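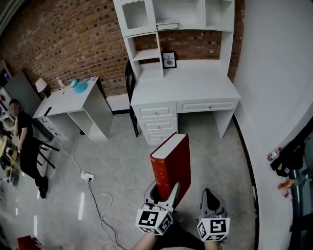
A red hardcover with gold lettering on the spine, and a white desk against red brick.

The Sunset of Somebody Else's Time Zone

At 3 a.m. one night in September, Lộc Lương's phone told him that his dentist would see him now. His dentist wouldn't. His dentist was asleep, as was everyone within 50 miles who owned a drill. The appointment was for ten in the morning, and had been for months, until a scheduling widget on the dentist's website passed it to a calendar app, which passed it to a second calendar app, which decided that the times it was getting must be from Greenwich.

Lương wasn't surprised, only tired. He makes his living writing plugins for small business websites, and the one that pays his rent is called Dravine. It takes a date somebody typed into a web form and shows it correctly to somebody else. He has been working on this for 4 years.

"People ask me what it does and I tell them, and then they wait for the rest," he says.

Dravine runs on 600 sites. Its customers are yoga studios, piano teachers, a ferry that goes to one island, and a man who rents out a bouncy castle. They paid once, a while ago, and expect the thing to keep working until the sun goes out. Meanwhile the ground moves. The blogging software underneath gets a new version. The hosting company gets a new version of the language it's all written in. Governments change when the clocks go forward, sometimes with less notice than you'd give a babysitter.

His support inbox has its own literature. There's the customer who wrote "doesn't work" in the subject line and left the message blank. There's the customer who turned off every other plugin, as asked, and then wanted to know why the shop had vanished. The ferry once reported that all its sailings had moved to the previous day. The cause was a theme called Trerno, which had its own opinions about midnight.

"Midnight is where it all goes wrong," Lương says. "Does it belong to the day before or the day after? I've had fights about this. With grown men."

Last spring he did what he'd been putting off and opened the settings page. Dravine had 181 options. He had written every one of them, and could explain perhaps half. One was labeled "Use legacy mode (not recommended)," and it turned out that most of his customers were using it. Another did nothing at all. He took that one out, and got two complaints.

The cleanup became a second product, Derkano, which has a single screen and asks what kind of business you run. Pick "lessons" and it sets itself up for lessons. Pick "boats" and it leaves room for tides. It's selling nicely to people who have never heard of Dravine. The Dravine people won't touch it. They've learned where the checkboxes are, and they would like to be buried with them.

There have been offers. A company called Đồng, which collects plugins the way some folks collect lawn tractors, sent a polite email and then a less polite one. Lương read the contract at his kitchen table. It would have moved everybody to a yearly subscription and moved him to a role described as "ambient." He asked what that involved and was sent the contract again.

So he's still at it. The next release fixes the bug that woke him up, which lived in three lines of his own code. His dentist, it emerged, was a customer. She'd been on legacy mode the whole time.

He rebooked by phone.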